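Prornura Shared Workshop - Monthly Walk-Round, April
Checked by: Shakuntala Tomar
Accompanied by: Shivam Joshi (ladder, opinions)

1. Front entry and path
Path clear: Yes
Door closes by itself: Mostly
Comments: The closer gives up with a hand's width to go. A bit of wind and it finishes the job, a bit more wind and it takes your fingers. Adjust before winter.

2. Fire extinguishers
Tags current: Yes
Access clear: No
Comments: The one by the kitchenette had a bicycle leaning on it. Same bicycle as March. Keep 700 mm clear in front, as painted on the floor in yellow, in English, in capitals.

3. Power boards and leads
Tested and tagged: All but one
Comments: Lead 1276 has a nick in the sheath and somebody's idea of a repair. Taken out of service and cut in half so it stays that way. Meenakshi to order a replacement from Zimach.

4. Benches and work surfaces
Stable, no splinters: Yes
Small items in trays: Yes
Comments: Butcher-block top is in good nick. Loose tools could go home at the end of the day, like the rest of us. 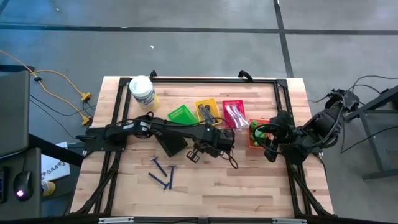
5. Storage racks
Load signs fitted: Yes
Load signs obeyed: See comments
Comments: Middle shelf is rated to 100 kg. Geert De Graaf has put the Okonkwo castings on it and describes the sag as "settling in". Move them to the floor by the end of the month.

6. First aid kit
Sealed and stocked: No
Comments: Plenty of eye pads, no ordinary bandaids. Burn gel expired. Sirkka Halonen has the list and $400 of budget for this and the eyewash bottle.

7. Kitchenette
Fridge clean: Define clean
Comments: Not strictly a safety item, but the container at the back is getting there. Label it or lose it.

8. Emergency exit, rear
Opens from inside without key: Yes
Exit light working: Flickers
Comments: Electrician from Tundia booked for 7.30 am. Someone please be here to let him in.

Carried over from last month: items 1, 2 and 7.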